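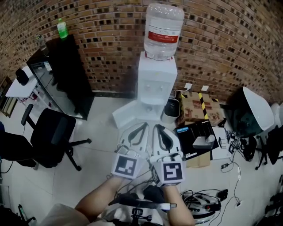

## 4. Moving your save to another machine

Osska keeps one save per account, in the cloud, in theory. Before you trust your 90-hour paladin to theory, read the whole section once.

1. On the old machine, quit to the title screen. Closing the lid of your laptop is a different thing, whatever your laptop says.
2. Open **Options > Account > Sync** and choose **Upload now**.
3. Wait for the green check mark. The bar likes to pause at 23 percent. Let it.
4. Write down the four-digit transfer code. Ours was 2943 - yours will be something else, so please don't type ours.
5. On the new machine, sign in with the same account and choose **Download save** before you start a new game.
6. Enter the code and pick the newer of the two dates.

> **Caution:** Choosing **Keep local** on a fresh install replaces your cloud save with an empty one. The game asks "Are you sure?" in the same cheerful font it uses for fishing.

**Notes**

- Each account holds up to 101 character slots. Martti Pesonen has filled his and would like more. There are no more.
- Key bindings don't transfer. Controller layouts do, except on Divine handhelds, where the triggers come back swapped. Swap them again under **Options > Controls**.
- Mods stay behind. If your save depends on one, install it first, then do step 5.

If you see error 23, the code has expired. Go back to step 2 and type faster.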